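¿Por qué se pone verde el pan? Todo sobre el moho

¡Hola! Soy Soledad Vidal y me encantan los hongos (los que se comen, los que no y los que aparecen sin permiso en el fondo de la panera). Hoy te voy a hablar de verde, de mucho verde. 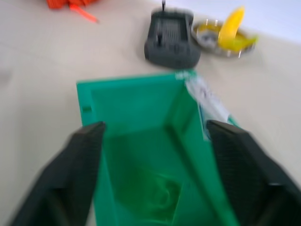
¿Qué es el moho?

Seguro que te ha pasado: abres la bolsa del pan para hacerte un bocadillo y te encuentras una mancha verdosa y peluda. ¡Puaj! A mí me pasó en marzo, cuando volví de visitar a mi amiga Francine Gagnon. Me había olvidado media barra encima de la nevera y aquello parecía un jersey de lana.

Esa pelusa es moho, y el moho es un hongo. Es pariente de los champiñones, aunque no tenga sombrero ni pie. Mucha gente cree que los hongos son plantas, y durante siglos los sabios también lo creyeron, pero no lo son. Las plantas fabrican su propia comida con la luz del sol. Los hongos no saben hacer eso, así que tienen que buscarse la comida fuera, igual que tú y que yo. Tampoco son animales, claro. Forman un grupo para ellos solos: el reino de los hongos.

¿Y de dónde sale?

Del aire, casi siempre. Los mohos sueltan unas bolitas diminutas que se llaman esporas. Son tan pequeñas que no las ves, y van flotando por la cocina, por el cole, por el autobús y por tu cuarto. Mientras lees esto seguro que hay alguna dando vueltas cerca de tu nariz. No te preocupes, a la mayoría de la gente no le hacen nada.

Una espora puede pasar mucho tiempo sin hacer nada de nada, esperando. Pero si cae en un sitio con comida y con un poquito de humedad, se despierta. ¡Y una rebanada de pan tiene las dos cosas! Entonces le sale un hilo finísimo, y ese hilo se hace más largo, y se divide en dos, y esos dos se dividen también, hasta que hay una red de hilos metida por dentro de la miga. Cada hilo se llama hifa y la red entera se llama micelio. Apréntate esas palabras si quieres impresionar a tu profe de ciencias.

¿Cómo come si no tiene boca?

Esta es mi parte favorita. Tú primero te metes la comida en la boca y luego la digieres en la barriga. El moho lo hace al revés: primero digiere y después come. Sus hilos sueltan unos jugos que deshacen el pan en trocitos muy, muy pequeños, y luego los absorben, un poco como una esponja. Imagínate echarle los jugos de la barriga a un plato de macarrones y sorberlo después con los dedos. (No lo cuentes en la mesa, que luego me riñen a mí.)

¿Por qué es verde?

Al principio el moho del pan suele ser blanco. Lo que ves entonces son los hilos. El color llega más tarde, cuando el moho ya ha comido bastante y empieza a fabricar esporas nuevas. En muchos mohos, como el Penicillium, las esporas son verdes o azuladas, y hay tantísimas juntas que la mancha entera coge ese color. Es un verde que no tiene nada que ver con el de las hojas. Las hojas son verdes por la clorofila, y los hongos no tienen ni una gota.

También hay mohos negros, grises, amarillos y hasta rosados. En las fresas suele salir uno gris con pinta de algodón sucio. En el pan de molde sale a veces uno blanco con puntitos negros, como cabezas de alfiler.

¿Puedo quitar el trozo verde y comerme el resto?

No. Ya sé que tu abuelo a lo mejor lo hace, y el mío también lo hacía. Pero acuérdate del micelio: los hilos pueden estar metidos en la miga mucho más allá de la mancha, y no se ven. Además, algunos mohos fabrican sustancias que sientan mal. Así que el pan con moho va entero a la basura, y mejor no acercar la nariz para olerlo.

¿Y los quesos azules, qué? ¡Bien visto! Esos llevan un moho elegido a propósito por los queseros, que lo conocen y lo vigilan. No es lo mismo que un moho desconocido que ha llegado volando.

Un moho muy famoso

Hay un moho que ha ayudado a muchísimas personas. Hace casi un siglo se descubrió que un Penicillium fabricaba una sustancia capaz de frenar a algunas bacterias. De ahí salió la penicilina, uno de los primeros antibióticos. Y pasó un poco por casualidad, porque el moho se había colado en un platito del laboratorio donde nadie lo había invitado.

Los hongos también hacen un trabajo enorme en el bosque. Se comen las hojas caídas y los troncos viejos y los van convirtiendo en tierra buena para otras plantas. Sin ellos, las hojas secas te llegarían por encima de las orejas.

Un experimento para hacer en casa

Pide ayuda a una persona mayor. Necesitas:

2 rebanadas de pan
2 bolsas transparentes que cierren muy bien
unas gotas de agua
cinta adhesiva y un rotulador

Moja un poquito una rebanada, solo unas gotas, y métela en una bolsa. La otra va seca a la segunda bolsa. Cierra las dos, ponles cinta en el borde y escribe en cada una «con agua» o «sin agua». Déjalas juntas en un rincón oscuro de la cocina, y avisa en casa para que a nadie le dé un susto.

Míralas cada mañana y dibuja lo que veas. ¿En cuál aparece antes la primera mancha? ¿De qué color es? ¿Cambia? Mi vecino Abhishek Dixit lo hizo con su hija y pegaron los dibujos en la puerta de la nevera, uno detrás de otro, ¡como una peli!

Muy importante: no abras las bolsas nunca, ni al final. Cuando termines, se tiran cerradas, y luego te lavas las manos con jabón.

Palabras raras de hoy

Espora: bolita diminuta de la que puede nacer un hongo nuevo.
Hifa: cada uno de los hilos de un hongo.
Micelio: todos los hilos juntos, enredados.
Clorofila: lo que hace verdes a las plantas. Los hongos no tienen.

Si te sale un moho de un color raro, mándame tu dibujo (el dibujo, ¡el pan no, por favor!). La próxima vez os hablaré de la levadura, que es una prima del moho y hace que el pan suba en el horno.

© Soledad Vidal · Contacto · Aviso legal · Volver arriba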